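Home | Issues | Sections | For Authors | Search

Category: Service Robotics / Domestic Tasks

Last updated: Nov 18, 2024

4. Laundry Loading as a Test of Household Readiness

4.1 Why laundry was selected

In the previous section we discussed chores in which the objects are rigid and the place of each object is known before the work begins. Putting cups on a shelf is of this kind. Laundry is different, and for this reason we give it a separate section. A garment has no fixed shape, it hides its own edges, and it often holds another garment inside it. A person does not plan for this. The person takes a handful, pushes it in, and corrects with the other hand when a sleeve stays outside.

We also selected laundry for a practical reason. The washing itself was automated a long time ago, so the remaining human work is small and easy to separate: to open the door, to load, to close, to start the program, and later to unload. If a robot can perform these steps without supervision, then the complete chore is automated. If it can perform only four of them, a person must still be present, and the saving in time is almost zero. This point is often missing in reports where each step is evaluated alone.

4.2 Procedure

The trials were carried out in October with the Drendis controller, in the same version as in Section 3. Each trial was one full attempt of the loading chore with a front-loading machine. The set of garments was fixed and contained 11 pieces, among them two bath towels and one fitted sheet. The garments were dry in all trials. In total we recorded 1,840 trials, and the first 1,000 of them were used only for training the policy and are not included in the results. The remaining 840 trials are the evaluation set.

A trial was counted as successful when all pieces were behind the gasket, the door was latched and no person had touched the robot or the garments. We did not give partial points. In earlier work on the Flokura benchmark partial points were allowed, and we think that this makes the numbers look better than the experience of the user would be. A load with one sock in the door seal is, for the user, a load which has to be done again.

The time limit was 8 minutes per trial. It was chosen generously. A person needs much less for the same load, but we did not want that speed alone decides the result.

4.3 Reaching into the drum

Most of the difficulty was found at the opening and not in the grasping. On a table, the gripper can come to a garment from above and has free space on all sides. At the machine it has to enter through a round opening, and the wrist and the forearm have to follow it. The arm then covers a part of what the head camera should see, and the inner part of the drum is dark. Figure 4 gives the view at this stage, with the fingers in the mouth of the drum and the open door standing on the right side of the arm. The front panels of such machines are also glossy, and reflections on them are a known source of error in depth measurement.

Two kinds of failure were frequent in the evaluation set. In the first kind, the gripper released the garment too early, and the cloth hung over the lower part of the gasket. The policy usually noticed this but its correction was weak, because it tried to pick the cloth again from inside when pushing would be enough. In the second kind, the forearm touched the door and moved it toward the closed position. After this the path was no longer valid and the robot stopped. The Drokura planner, which we used for comparison, avoided the door contact better but was slower, and it reached the time limit more often.

The fitted sheet caused more failures than any other piece. It is large, its elastic edge catches on the fingers, and when the arm goes out of the drum the sheet comes with it. We observed that an additional shaking movement before leaving the drum is helpful, but it was added by hand and we do not consider it a learned skill.

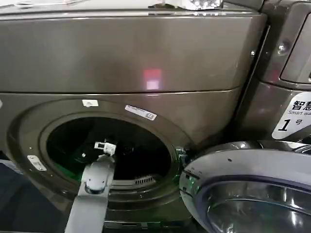

Figure 4. Gripper inside the door opening of a front-loading washing machine, head view.

4.4 Remarks on the present state

From these trials we cannot say that the loading chore is solved. The single steps look convincing when they are watched one by one, and a visitor who sees three good loads will probably believe that the system is ready for a home. Over a longer series the errors become visible, and most of them need a person for recovery.

For a shared laundry room the situation may be more favorable. The machines are often of one model, their position does not change, and a staff member could help several robots during one shift. The Leite dataset, which contains only private kitchens and bathrooms, does not cover this case, so a direct comparison was not possible. Unloading of wet garments, which are heavier and stick to the drum wall, is treated in Section 5.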